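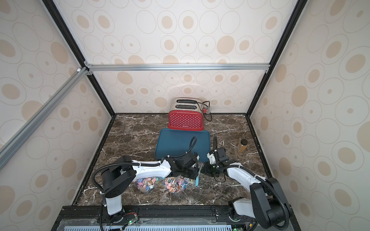 The two-armed bench at Plutstead, with the tray, the sweets and the red toaster.

I'd been in the building 5 minutes when Morag Chisholm handed me the controls. "You'll be dreadful," she said cheerfully. "Everyone is. Have a go anyway."

She runs the teaching side of Jimus, where people steer a pair of robot arms from a chair and the software learns from whatever they did. My job was to get a bag of lollipops onto the blue tray. Simple! I spent ages chasing it about the marble with the left arm while the right one hung there like a spare guest at a wedding.

"You're thinking about the arms," Morag told me. "Think about the bag." (Easy for her to say — she's done 3567 of these runs.)

I asked why a bag of sweets, of all things. "It's floppy. A box is the same box every time you pick it up. A bag slumps, and you have to decide where to pinch it."

Do the bad goes get thrown out? Some of them, she said, though she likes to keep a fumble if the person recovers from it. "If I only ever show it perfect grabs, it has no idea what to do after a poor one."

Torquil Yule, who'd been half listening from the next desk, reckons new people need 58 tries before they stop swearing. Morag thinks he's being kind. They'd got through 600 runs in May between them, and she still goes home with sore thumbs.

I did get the bag onto the tray in the end, more or less. One corner was hanging off. "Counts," said Morag, and set it up again.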